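4.2 Effect of cleaning and fresh thermal paste on older notebooks

We were surprised, and delighted, by how much life is left in a cheap notebook once its cooling works again. The 14 machines in this part of the study were all the same Stakley model, bought used from three different sellers, and most of them arrived with the complaints that owners of small notebooks know well: a fan that never settles, a palm rest too warm for comfort, and a processor that drops to its lowest speed halfway through a video call. None had been opened before, judging by the intact seals over the center screw.

Every notebook was tested twice, once as it came to us and once after service. The test was the same both times. We let the machine sit idle on a hard desk until its readings stopped moving, then ran the Balado load script for 15 minutes while logging processor temperature, clock speed and fan speed once per second. The lid was open, the screen was set to half brightness, and the power adapter was connected. We had first planned to run on battery as well, but the batteries were in such different states that the results told us more about the batteries than about the cooling, and we dropped the idea after the second machine.

Service was done by one person (Stela Tudose) so that the amount of paste and the order of the screws would not vary. The bottom cover comes off easily, but the keyboard ribbon has to be released before the heat pipe can be lifted, and the latch is brittle. We lost one latch this way and replaced it before the second test. Old paste was removed with alcohol and a lint-free wipe, the fins were brushed out from the fan side, and a thin layer of Grecu paste was spread over the chip with a plastic card. The fan itself was cleaned in place and was not oiled.

The gain was clear on every machine, though its size varied a great deal. In the best case the temperature at the end of the load run fell by almost 15 degrees Celsius, and the processor, which had been slowing down within the first few minutes, held its full speed to the end. That is a wonderful result for a tube of paste and a brush! The weakest gain came from a notebook that had clearly lived in a clean room. Its fins were bright, its paste was still soft, and there was little for us to improve.

Dust turned out to matter more than paste. To separate the two, we serviced a few of the notebooks in stages, cleaning the fins first and running the script again before touching the heat pipe. Most of the drop in temperature came with that first step. Fresh paste then added a smaller gain, which showed mainly in the opening minutes of the load, when heat has to get out of the chip quickly and the fan has not yet caught up. For an owner who is nervous about the ribbon latch, this is very good news – a careful brushing gets a large share of the benefit with nothing but the cover removed.

Fan noise was harder to measure well. Our room has a ventilation hum that we could not switch off, so we report fan speed and leave sound levels out. The logs show that serviced machines spent far less time in the top fan step, and idle speeds came down as well. Mahnaz Pakzad, who looked after the logs, also noticed that the fan stopped hunting up and down between two steps on several machines. We like this finding very much, as it is the change users are most likely to hear, but the firmware does not report its step thresholds and we can only guess at the cause.

One more point deserves attention. The Asau utility that ships with these notebooks offers a quiet mode, and on an unserviced machine it does its job by cutting the processor speed hard. After service, the same mode cost almost no speed in everyday tasks such as browsing and writing. Owners who tried it years ago and gave up on it may find it worth a second try.

Figure 3. Gray garment on a white duvet, with a black gripper at each side. 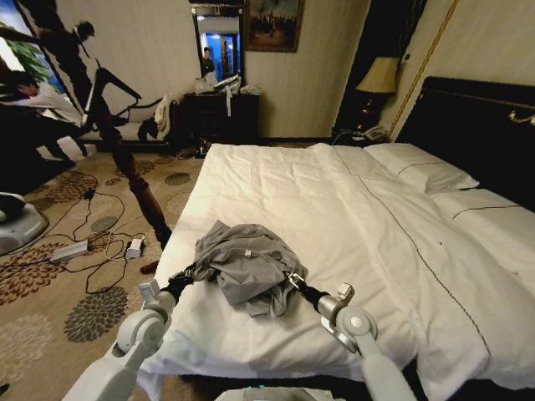
The quiet mode results were repeated with the newer version of the utility, and the pattern was the same. We did not test the performance mode on all of the machines, so it is left out of the comparison in the next section.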